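Sadura Fixed-Height Work Table
Item 733
Made by Brillow

Overview | Specifications | Assembly | Care | Shipping | Questions

The Sadura is a plain rectangular work table for shops, classrooms, mail rooms and packing areas. It has a flat top, a welded steel base and no drawers, shelves or other storage. It replaces the older Vinda table, which was discontinued last September. Vinda accessories do not fit the Sadura because the bolt pattern under the top has changed.

The top is solid beech, oiled at the factory. We chose an oil finish over lacquer for this model because most of our customers cut, glue and mark on their tables, and an oiled top can be sanded and re-oiled in place. A lacquered top has to be stripped first. If you need a surface that resists solvents, look at the Saxena series, which has a phenolic top on the same base.

Standard height is 33 inches. This suits most people who stand to do light assembly or sort paper. For seated work it is too high for an ordinary office chair, and you will want a drafting stool.

Choosing a size

The Sadura comes in two lengths, 4 feet and 6 feet. Both are 30 inches deep. The longer table has an extra steel rail running under the center of the top to keep it from sagging. The rail takes up 2 inches of space below the top, so check your clearance if you plan to park carts or bins underneath.

Measure the room before you order, and measure the doorways too. The top ships in one piece and cannot be folded or split. Customers in older buildings have had trouble with stairwell turns on the 6-foot size. If you are not sure, send us the width of the narrowest point on the route and we will tell you whether the crate will pass.
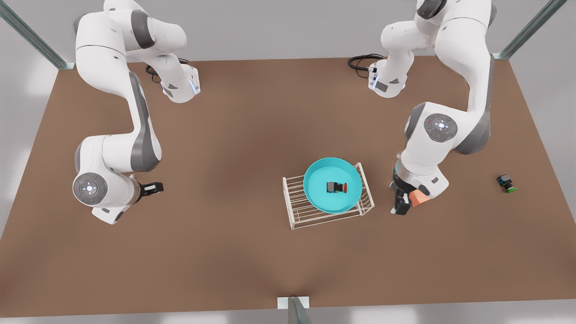

Two tables can be joined end to end with the connector kit, sold separately. The kit has a pair of steel plates and the screws to go with them. The plates mount under the tops and pull the edges tight. The joint will be visible but should be level if both tables have been leveled first.

Specifications

Top: solid beech, oiled
Base: welded steel, powder coated
Height: 33 inches
Depth: 30 inches
Length: 4 feet or 6 feet
Feet: threaded levelers, adjustable from above with a hex key
Load: see the label under the top for the rating of your size
Assembly: required

Assembly

Put the top face down on a blanket or on flattened packing cardboard. Set the base on it and line up the slots with the threaded inserts. Start every bolt by hand before you tighten any of them. The slots are longer than the bolts need so that the wood can move with the seasons. Leave the bolts snug and do not use an impact driver. We have replaced several tops where the inserts were pulled out this way, and the warranty does not cover it.

Turn the table over with a helper. Set the levelers last, with the table where it is going to stay.

Care

Wipe up water and coffee when they spill. For everyday cleaning use a damp cloth and a little dish soap, then dry the surface. Ammonia cleaners will dull the oil.

Re-oil the top when it starts to look dry or feels rough. In a heated room this is usually once a year. Sand lightly with the grain, wipe off the dust, put on a thin coat of hardwax oil and buff off what has not soaked in. Leave it overnight. Lay used oil rags flat outdoors to dry before you throw them out, as they can catch fire if left in a pile.

Shipping

Tables ship by freight on a pallet. The driver will bring the pallet to the curb or loading dock only. Inside delivery can be added at checkout. Look over the crate before you sign, and write any damage on the delivery receipt. Claims on unmarked receipts take much longer.

Questions

Can I get the base without a top?
Yes. Order item 733-B. Your own top should be at least 1 inch thick.

Are casters available?
Not for this model. The leveler threads are not rated for casters.

Can I drill into the top for a vise?
Yes. Seal the inside of the holes with oil. Keep clear of the center rail on the 6-foot table.

Do you make custom heights?
Only for orders of six tables or more. Write to Yuzhen Du in the sales office with the height and quantity, and allow extra lead time for the bases.

Related items

Connector kit, steel
Hardwax oil, one quart
Clamp-on power strip
Drafting stool, adjustable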